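第4章 住宅墙面的陈设与装裱

4.1 墙面在室内设计中的位置

前三章讨论了平面布局、采光和家具尺寸，这一章转到墙面。住宅里墙面的总面积通常大于地面，业主在墙面上花的时间却少得多。多数家庭在入住前选定一种涂料颜色，入住后再陆续往墙上挂东西，两件事隔了几个月甚至几年，彼此没有关系。本章要求学生把它们放在同一份图纸里考虑。

墙面陈设包括画作、照片、织物、镜子和搁板。我们以装框画作为主要对象，原因有两条。一是画框的规格相对固定，便于计算；二是画作涉及颜色、尺度、高度和照明，学会处理画作以后，处理镜子和织物就没有太大困难。搁板牵涉承重，放在第5章。

学习本章前，应当能够读懂室内立面图，并了解色相、明度和纯度三个概念。对这些内容不熟悉的读者，可以先复习第2章的前两节。

本章反复使用同一个案例，即Alonness公寓的改造。这套公寓的客厅兼作起居和用餐，层高为2,681毫米，长墙上没有窗。业主有几件家传的画作，希望全部保留。设计工作由Forketti工作室承担，从测量到挂画完成，中间经过三轮方案，我们在各节分别引用其中的部分内容。
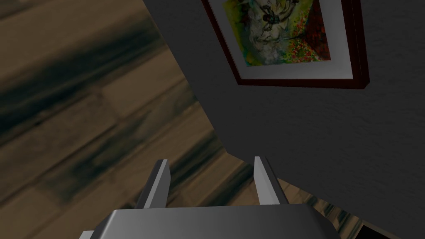
4.2 背景色与画作的关系

墙面颜色对画作的影响，首先体现在明度上。白墙反射的光多，画面里的暗部容易显得发闷；深色墙面反射的光少，画面里的亮部会向前突出。同一幅画从白墙移到深灰墙，观看者往往会说画“变亮了”，画本身当然没有变化。

其次是色相。中性灰对画作色相的干扰最小，因此适合藏品风格不统一的住户。带有色彩倾向的墙面要谨慎一些：偏绿的墙会使画中的红色更强，偏黄的墙会压低画中的黄色。Alonness公寓的第一轮方案用了偏暖的米色，试挂以后，业主觉得其中一幅以赭石色为主的风景画几乎融进了墙里，第二轮便改用了灰色。

选择深色墙面时还应核对照度。深色墙面会降低整个房间的反射光，原来够用的顶灯可能不再够用。改色之前先在现场刷两块试板，一块靠近窗，一块靠近房间最暗的角落，上午和傍晚各看一次，再作决定。试板不宜太小，边长不足半米的试板很难说明问题。

4.3 外框与衬边

画框由外框和衬边两部分组成，有些油画不用衬边。外框把画作与墙面分开，衬边则在画面和外框之间留出一段过渡。初学者常常把注意力放在外框的花纹上，而忽略衬边的宽度和颜色。

衬边的明度一般取在画面与墙面之间，或者比两者都浅。画面笔触松散、颜色较多时，衬边宜宽，让视线在进入画面之前有一个停顿。画面构图严整、边缘清楚时，衬边可以窄一些。上下左右等宽是最常见的做法，也有装裱师习惯把下边略微加宽，以抵消视觉上的下坠感。

外框的颜色可以从画面里取，也可以从房间里的木器上取。从画面里取色时，应选面积较小的颜色；选了面积最大的颜色，外框和画面就会连成一片。 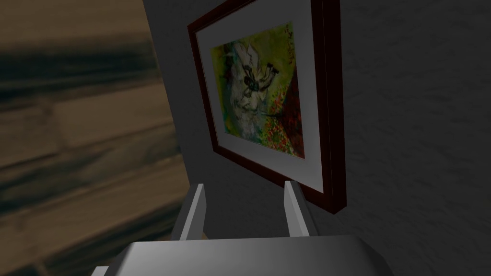 图4-2 深灰色墙面上的装框画作。外框为红褐色木质，衬边为浅灰色。

外框的厚度也要计入设计。厚框从墙面凸出较多，在侧光下会投下明显的阴影，走道一侧的墙面尤其要注意，凸出过多会妨碍通行。薄框贴墙，适合成组悬挂。

4.4 悬挂高度

悬挂高度以画面中心为准，不以外框上沿或下沿为准。教学中常用的做法是先确定一条视平线，再让各幅画的中心落在这条线上。视平线的高度取决于观看者在房间里的主要姿势：门厅和走廊按站姿计算，餐厅和卧室按坐姿计算，客厅两种姿势都有，需要取舍。

Alonness公寓的长墙一端摆餐桌，另一端留作通道。Forketti工作室在餐桌一端把中心线降低，在通道一端保持站姿高度，两组画之间留出一段空墙，避免高度差过于明显。这段空墙在第三轮方案里又加宽了一次，业主起初不同意，担心显得没有布置完。

沙发或边柜上方的画，下沿与家具之间的距离也要控制。距离过大，画与家具各自孤立；距离过小，人靠坐时容易碰到外框。
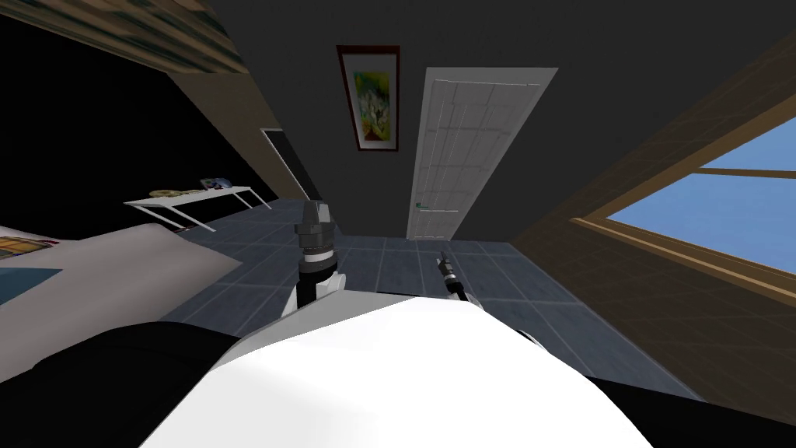
Thijs Goossens认为，把视平线定死是教科书里最省事的办法，住宅里却很少行得通。他在给编者的信中写道：“一家人里有高有矮，有人整天坐着，我宁可请他们各自用手指出舒服的高度，再取其中偏低的那个。”他还提醒，高度应当在家具摆好之后再量，在空屋里量出来的数字往往偏高。

编者保留了视平线的算法，便于学生作图，同时在本章实训中加入了现场核对的步骤。两种方法得到的结果不一致时，以现场核对为准，并在图纸上注明修改原因。

4.5 本章术语

画心：装裱后露出的画面部分。
衬边：画心与外框之间的纸板边，又称卡纸。
视平线：观看者双眼所在的水平线，本章用作悬挂的基准线。
试板：刷有备选颜色的样板，用于现场比较。

课前准备

选择自己家中或宿舍里的一面墙，画出立面草图，标明层高、门窗位置和已有家具。草图用1∶20的比例，尺寸一律以毫米为单位。图上注明墙面现有的颜色，并写明观察时是上午还是傍晚。上课时带来，4.6节的练习将在这张草图上进行。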